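Gasto: kitchen sayings and table rules from Comthorpe and Miyazaki

July, by Ayane Kobori and Luuk Hoekstra
Last updated: July, late evening
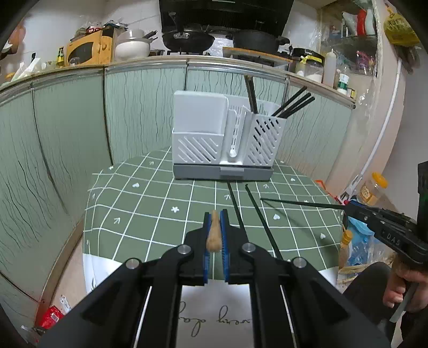
Small, tan and knobbly, over the green cloth with the hearts and stars.

What this is

Gasto is a collection of things older people said to children in kitchens. Threats, mostly. If you whistle at the stove the milk will turn. If you leave rice in the bowl you will go blind. If you cut bread toward your chest you will marry badly, a claim made by several people who had themselves cut bread toward their chests for decades, in front of their spouses.

The sayings come from 10 households, split between Comthorpe, where Luuk grew up, and Miyazaki, where Ayane's mother's family is from. We make no claim that these places have anything to do with each other. They are the places where people would let us sit down and feed us.

What's in it

There are 2 files. sayings.csv has the sayings themselves, and contexts.csv has whatever the speaker told us about when it was said, to whom, and how angry they were. They join on saying_id. If a saying has no context, the speaker changed the subject.

Columns in sayings.csv:

saying_id: stable, please cite it
place: comthorpe or miyazaki
original: as spoken, with local spelling left alone
english: our translation, or a copy of the original where it was English to begin with
topic: bread, rice, fire, salt, knives, guests, leftovers, other
consequence: what is supposed to happen to the child
speaker_role: grandmother, uncle, neighbor and so on, never a name

The consequence column is the one people write to us about. It is free text. We tried to sort it into categories and gave up when "your teeth will know" refused to go anywhere.

Columns in contexts.csv:

saying_id
told_by: who the speaker first heard it from, by role
occasion: free text
still_said: yes, no, or "only to the dog"

How it was collected

The two of us did all the visits. We asked for a meal's worth of time and generally got an afternoon. Audio was transcribed by ear, then checked against a draft made in Rimeo, our own transcription script, which is fast and has never met anyone's grandmother. It heard "don't salt the pot for him" as "don't assault the Pope for him" and we kept that in our notes for morale. It is not in the data.

Speakers read or heard their entries before release. Anyone who wanted a saying removed had it removed. Anyone who wanted a saying made ruder was thanked and declined.

Translation

The Miyazaki sayings were translated by Ayane, argued over by Luuk, and then left the way Ayane had them. Dialect endings mostly vanish in English. Where the whole joke lived in the ending, the english column says so in brackets and doesn't try to be funny on its own account.

Comthorpe speech is English, although a visitor may want proof. Words like "scranny" (the last of the pot, burned on) are glossed in the english column the first time they appear and not again.

Known problems

It took almost six months to agree on what counts as a saying, and early entries show it. Some are plainly just instructions ("shut that lid") that sounded better at the time.

Duplicates are real. The same warning about stepping over a broom turns up in neighboring houses with different punishments attached, and each house considers the other's version nonsense. We kept both.

Grandmothers are heavily overrepresented. Grandfathers tended to say they couldn't remember any and then correct the grandmother's wording.

The fire topic is thin for Miyazaki and the leftovers topic is thin for nowhere.

Please don't

Please don't use this to make statements about what a whole country thinks of bread. Please don't try to work out who the speakers are. Comthorpe is small enough that you could, and they would all find out by supper.

Changes

Version 2: fixed the salt entries that had been filed under guests. Restored the accents that a spreadsheet had helpfully removed. Added still_said.

Planned: a topic for weather seen through kitchen windows, if Luuk ever finishes typing it up.

Contact: open an issue in this repository. Text and data may be reused with credit to Kobori and Hoekstra. Back to top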